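Grallness Sheets 4
Spreadsheet software for offices and schools

Grallness Sheets opens, edits, and saves workbooks of up to 300 tabs. Formulas recalculate as values are entered, and cell comments are kept with the file when it is shared.

The package includes 119 templates for budgets, schedules, and stock lists. Column widths and number formats may be locked by the workbook owner.
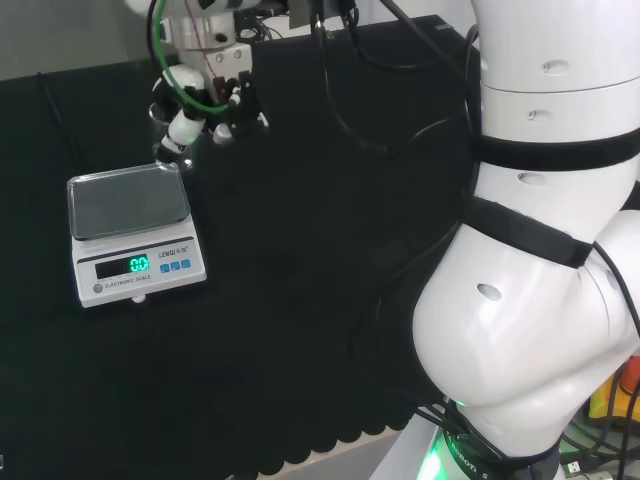

Lurdes Cordeiro writes that the lock setting should also cover hidden rows, as her office had to protect these one at a time. Row locking is available from version 4.2 under Review, Protect.

Licenses are issued per seat. Orders of 200 seats or more are handled by the Ondville sales office.

Item number: 769
Delivery: download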